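Search this site Enter keywords

Speaker notes: Collecting examples with two cheap arms
Lab meetup, April, 20 minute slot

1. Opening (2 min)

Say hi, say where I'm from (Zirnmont). Ask who has ever driven a robot arm by hand. Wait for the hands! Then ask who has done it for a whole afternoon.

Main point for tonight: the model gets most of the attention, and I want to spend my time on the examples we feed it, which I think is the most fun part of the job.

2. What we're teaching it (3 min)

Project name is Mondal. Task in one line: pick up small white containers from the middle of the table and put them in the orange bins. Left arm, left bin; right arm, right bin. A person drives both arms, we log the joints and the video, and that's one example.

We have 1047 recorded so far. After review we keep 731. Pause here, people always want to know where the rest went (slide 6).

3. What gets thrown out (4 min)

- Driver stops halfway to think. The policy learns to stop and think too, and it is very good at it.
- Both arms go for the same cup.
- Bin gets bumped and nobody puts it back before the next take.

Keep the fumbles where the driver recovers! We used to cut those. Training on the 694 cleanest takes gave us an arm that had no idea what to do after a miss. Tell the Drendent story if there's time, skip it if we started late.

4. Mixing up the starts (4 min)

My favorite part, slow down. Containers get scattered by hand before each take: upright, on their sides, some bunched together. Move the bins a little too. Swap the drivers every 8 takes, everyone has their own habits and you want all of them in there.

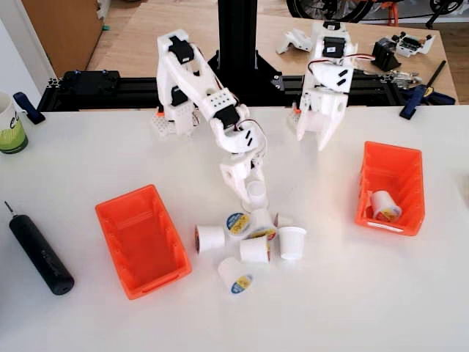
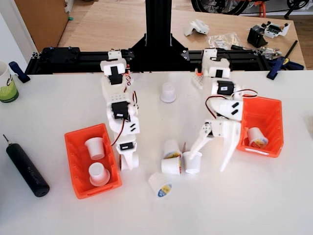 Coffee capsules in the first, white cups in the second, same rail and same table. Leave both up while I talk about grip width. Point out the pieces lying on their sides, those are the hard ones.

5. What's next (2 min)

Jeltdale wants to try our recordings on their own arms, and I can't wait to see what carries over. We're also going to try sorting by label.

6. Questions

Likely ones: how long is a take, do we use simulation (a bit, for testing the code), can people come and drive. Yes, please come and drive!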